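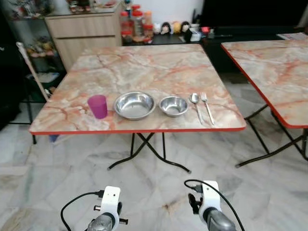

A folding table with a marble-patterned top, set with a plastic cup and steel bowls.

Mehrangiz Fallahi has managed rented flats in Wodcombe for long enough to have written her own inventory form, and most of our conversation was spent on it. The current version has 111 lines. Her firm, Altari, uses it for every furnished let on its books.

"A check-in report that says 'kitchen, good condition' is worth very little in a deposit dispute," she said. "The adjudicator wants the item, the material, the condition and the date. If one of those is missing, the landlord usually loses that line."

She divides each flat by room and works clockwise from the door. Floors, walls and ceilings are entered first, then fixed fittings, then loose items. Crockery and cutlery are recorded by type, with chips and scratches noted separately. Meter readings go on the last page with the serial numbers.

A furnished two-bedroom flat takes 50 minutes at check-in and 60 at check-out. I asked why the second visit is longer.

"You are comparing, so you read every line twice," Fallahi said. "You also have to decide what is wear. A carpet flattened in a doorway is wear. An iron mark is damage. Most arguments sit between the two." 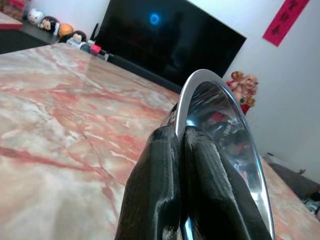 On wear, she works from an expected life for each item, agreed with the landlord before the tenancy starts. If a mattress is given eight years and is ruined after six, the claim is for the remaining quarter of its cost. Landlords often ask for the full price of a new one. She declines to submit those claims.

Omar Sleiman, who handles disputes at Altari, joined us for the part on evidence. He asks tenants to return the signed report within seven days and sends one reminder.

"An unsigned report can still be used," he said. "It carries less weight, and you need to show that it was sent. Keep the email."

The form was last revised in March. Smoke alarms now have their own section, with the test result and the expiry date printed on the unit. Window keys were moved up to the first page after several sets went missing at the Nikmont block.

Fallahi has no plans to shorten it. The next change will be a separate sheet for balconies, which at present share a line with external doors.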